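## New house rules for block-stacking trials are out!

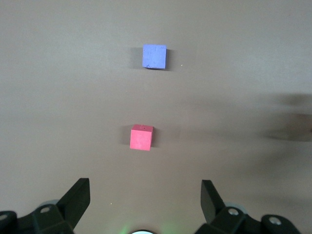

**When does a trial start counting?**
At the moment the start line is written in the log, before the arm moves at all. Anything the arm does after that goes in the record, misses included.

That one line took us most of the spring to agree on, and I'm so glad we did. Back in April, Winent and Godow were each scoring the same stacking task their own way (Godow threw out any run where a block slipped early), so comparing results was close to hopeless. Now both benches work from the Wainwright sheet, version 4, and it fits on a single page!

My favorite parts:

- Every set is 80 trials, with no swapping in extra runs afterward.
- A stack must stand for 5 seconds with the fingers fully clear.
- If a person reaches in, the trial is marked "assisted" and stays in the total.
- Finger screws get checked before each set, and the check is initialed.

Roland Marsden has already rescored 330 older runs from Dralleck under the new sheet, and the notes in his margins are great reading. Send questions or wording fixes to Beverley Lambert. She is collecting them for version 5, and she really does want the picky ones.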